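4.2 Squad rotation and match availability

The second question in the study was how often a player who was fit to play was left out, and what that did to the player's form over the rest of the season. We followed the senior squads of two amateur rugby clubs, Bemaddale and Smadi, through one full league season and the cup rounds that ran beside it. Between them the clubs supplied 249 match records for forwards and a smaller set for backs, which is treated separately in Section 4.4.

Bemaddale rotated its front row in nearly every match. The coaches named the starting three on the evening of the last training session, and the player left out usually came on after halftime. Smadi kept the same front row for as long as all three were fit and used its bench late, if at all. Neither club changed its approach during the season, except for two weeks in November when Smadi lost both of its hookers to injury and had to move a flanker forward.

A player was counted as available if the club physiotherapist had cleared him by noon on the day before the match. Players who were cleared but withdrew for work or family reasons were left out of the count for that match. This rule removed 19 records, most of them from Smadi, where several of the forwards work shifts.

Scrum performance was scored from match video by two raters working apart. A scrum was marked as won, lost, reset or penalized, and the raters also noted which side had moved forward at the moment the ball came out. They agreed on the result in almost every case and on forward movement less often. Where they differed, a third rater made the final call.
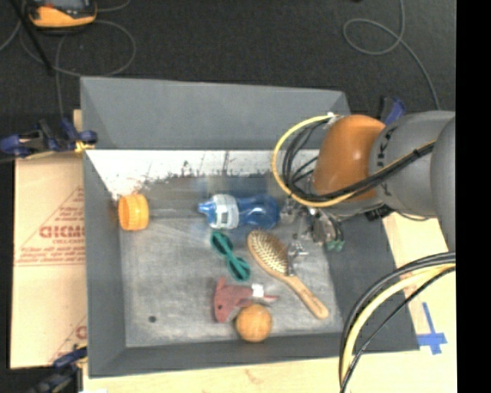
Figure 3. Gray bin with robot arm and yellow cable.

Adhiambo Swai, commenting on a draft of this section, objected that scrum results say more about the pack as a whole than about any one prop, and that a fresh front row behind a tired second row may look worse than it is. The objection is a fair one. We reran the comparison using only those matches in which the second row was unchanged from the previous week. The gap between the clubs became smaller but pointed the same way: Bemaddale conceded fewer scrum penalties in the final quarter of matches than Smadi did.

Training load was taken from the session logs kept by each club in Prurkine, the diary software both were already using. Props at Bemaddale did more live scrummaging in training than props at Smadi, since there were enough of them to form two full front rows. At Smadi the second front row was often made up of players from the under-20 side, and sessions were cut short when too few turned up. It is possible that part of what we have called a rotation effect comes from this difference in training, and the present data do not let us separate the two.

Players were also asked after each match how hard they had found it and whether they expected to be picked for the next one. At Bemaddale, players who had been left out rated the next match as easier than those who had started both. Expectation of being picked fell slightly over the season at Bemaddale and stayed level at Smadi. Two Bemaddale props said in interview that they disliked not knowing where they stood. A third said he trained harder when the place was open, and that he had become lazy at a previous club where it was not.

Results for players with fewer than 200 minutes of match time are given in the appendix and were not used in the main comparison. Section 4.3 turns to the back row, where both clubs had fewer players to choose from.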